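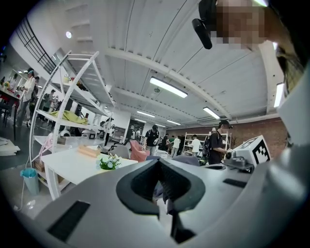 Skener hand-held gripper sets
Supplied by Skavbridge

Buying guide and order notes. Page last changed 2026-03-25.

The Skener set is a pair of hand-held grippers, left and right, for recording two-handed household and shop-floor tasks. Each gripper carries its own camera and a cube marker on a short mount. The set can be bought with or without the head-mounted unit and backpack. Most first orders are for the full kit, so prices on the quote form start from that and you take items off.

What is in the full kit
Left and right gripper, light grey housing
Two cube markers, fitted, and one spare
Head-mounted unit with strap
Backpack with battery tray
Three batteries and a charger
Spare grip pads
Carry case

The grip pads are a wearing part. They are sold in bags of 20 and the same pad fits both hands. Order a bag with each set if your operators will be handling crockery, tins or anything with a rough edge. Pads can be changed at the bench with a small flat screwdriver.

How many sets to order
Work from operators per shift. One full kit per operator is the usual plan, plus one spare kit for every room. Sharing a head-mounted unit between two people saves money on paper but the strap has to be reset at each change, and the time soon adds up over a shift. If you must share something, share the chargers.

For a room where several people work side by side, allow for the furniture as well. Buyers tend to budget for grippers and forget shelving, tables, chairs, bins and the small goods that go on them. Second-hand furniture is fine. Choose pieces of different heights so that operators reach up and bend down during the day, and leave enough floor between them for two people wearing backpacks to pass.

Lighting and ceiling
Even overhead light is best. Strip fittings are suitable. If you have windows on one side only, budget for blinds. No fixings are needed in the ceiling or walls, and the kit can be used in rented space without changes to the building.

Dimensions and running figures
Maximum jaw opening: 115 mm
Battery running time, full kit: 286 minutes
Charging: from a normal wall socket
Warranty: 3 years on housings and mounts, one year on batteries
Grip pads and straps are not covered.

The running time was measured with a new battery and the head-mounted unit switched on. Plan for less as batteries age. We suggest putting aside money for replacement batteries in the second year.

Cube markers
Keep the printed faces clean. A dry cloth will do; do not use solvent. A scratched marker should be replaced whole, as faces are not sold singly. The small knobs under the mount are tightened by hand. Check them at the start of a shift.

Other makes
Mabaso cases and Cestari chargers can be used with this set. The Cestari four-bay charger takes our battery without an adapter. Mabaso cases need the deep foam insert, part SK-D, which we stock. We do not supply pads for other makes of gripper.

Ordering and delivery
Quotes are valid for 20 days. Small orders leave from stock. For larger orders we send a first batch so that you can train your operators, and the rest follows when you confirm. Orders for delivery before the end of June should reach us with a purchase number by the end of April.

Training is a half-day at your site and is charged per visit. Please have at least one table and one set of shelves in place before we come.

Returns: unused kits in the original case, with all markers and straps. Opened bags of grip pads cannot be returned.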